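The Bread Arm

The winter I closed the bakery I had made up my mind to do nothing at all until at least September, and I held out for nearly a month before my niece mentioned that the people at Gevance wanted somebody who knew how to handle a bun. I thought she was teasing. But I put on my good coat and took the bus out to Trelulow, and a very polite young man asked me how I would pick up a doughnut if I couldn't feel it, and I talked for so long that he had to go and move his car.

So that was my job, at my age. There were two sets of fingers to be tried, the plain ones from Bowen, which simply closed on whatever you pointed them at, and the Zirkley arrangement, which took hold of a pair of kitchen tongs and used those instead. I was to sit at the controls with each, fill the same sort of bag from the same sort of tray, and say which I would trust behind a counter on a busy morning. I had a notebook with a column for each, and a third column the young man hadn't asked for, headed "Manners."
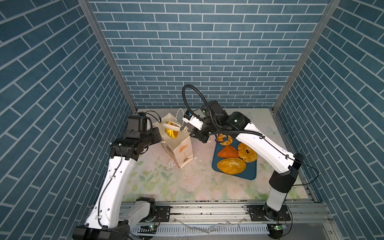
My husband used to say that you could tell everything about a baker from the way she opened a bag. He would give it one flick, and there it stood, with its mouth wide open like a baby bird. I never got the flick myself. I had to coax mine, pinching the edge and easing it away, and I felt oddly tender toward the Bowen fingers for having to do it my way. They were slow, bless them, and they didn't know their own strength, and on my first afternoon I managed 20 buns in the time it would have taken me to sell 85. Still, I wrote "patient" in the third column and underlined it.

The Zirkley came next, and I was ready to dislike it. I had used tongs every day of my working life and knew just how they could turn on you -- the way they slide off a glaze, the way they bite straight through something soft if your mind wanders to the oven. And first you had to pick the things up, which with your own hand is no trouble and with somebody else's is a small adventure.

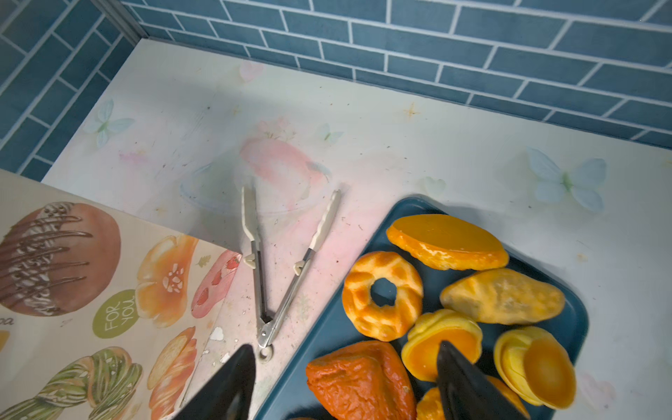

Wouldn't it be simpler, came a voice from the next bench, to bolt the tongs on and be done with it? A hand that had to fetch its own tools was a hand with one more thing to drop, and the voice had seen plenty dropped.

I said that was true, and that it was also true of me. I had dropped tongs in front of a mayor once. But when the phone rang at the shop I could put them down and answer it, and nobody had to unbolt me. There was a silence from the next bench, and then the sound of somebody unwrapping a sandwich, and I took it that I had won, or at least that it was lunchtime.

After that I practiced in earnest. I stayed on past the last bus more than once, and got a ride home with whoever was locking up, smelling of nothing, which still surprised me. All those years of coming home with butter in my hair! The breads at Gevance were toys, every one, and I had names for them by the second week.
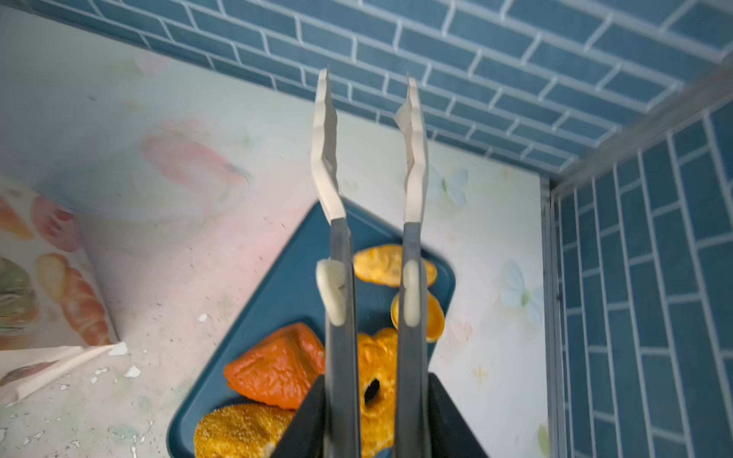
The white tips over the tray, two orange slices toward the top.

I would talk to the arm while we worked, quietly, the way I had talked to the girls who came to me straight out of school. Come in from the side, I would tell it. Don't chase it, let it come to you. And the arm, which heard none of this and only did what my own two hands did at the controls, would come in from the side.

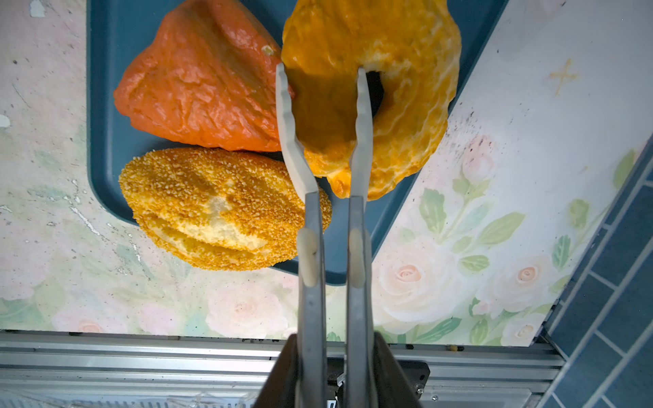

I had reached over 600 tries by then, and 585 of them had gone into the notebook properly, the others having been lost to a spilled cup of tea. The polite young man came and stood at my shoulder, wanting to know which it was to be, Bowen or Zirkley. I told him to wait. I had the tongs open above the breads, one tip by the glossy orange one and the other over the ring, and I was thinking about the long crumb-coated loaf with its lower edge over the rim of the tray. Any customer would have asked for that one. My husband would have given it to them, too, and swept up the crumbs after. The Bowen would get hold of it more easily, I said, and the Zirkley would get hold of it more nicely, and it depended a good deal on who was waiting.

He wrote that down, all of it, and asked whether I could come in again the next morning. I said I could, if somebody would bring decent butter, and I turned back to the loaf.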